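Home News Gigs Releases Merch Contact

SKIRNENT MAILOUT 4/17/17

Quick one this time, van leaves in an hour.

Cular have finished the record. Finally. Ten songs, tracked at Studura over two long weekends, mixed by Nouhaila Cherkaoui, who put up with a lot of "can the snare be more annoying". It's called MacPherson. No, we won't say why. Vinyl is a run of 136, hand numbered, and 60 of those are already gone to people on this list so dont sit on it.

Also a tape. 50 copies, same songs plus the demo of "Lantern Teeth" with Shirin Jalali on vocals — the one she did with a cold. Sounds great, she hates it.

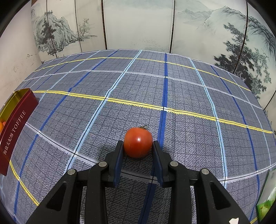

Shows. Release night is all ages, doors at 7, three bands, Cular on last. Merch is cash only again, sorry, the card reader is still dead. After that a short run down the coast and back, dates going up on the Gigs page as they get confirmed. We still need a floor to sleep on for the second night. Five people, all house trained. Reply to this email if you can help.

The first single went up last week and its had 2,052 plays, which is more than the whole last EP got. Thank you!! College radio has been kind too. If your local station takes requests, bug them.

Full tour with new shirts in August, if the van lives. Shirin is drawing the shirt now — two colors, maybe three if we can aford it.

More soon, gotta load amps.

We use cookies to remember your cart and count visits. OK / More info

Recent posts
Cular in the studio, part 2
Tape restock and a few test pressings
Band wanted: opener for release night
Shirin Jalali picks five loud records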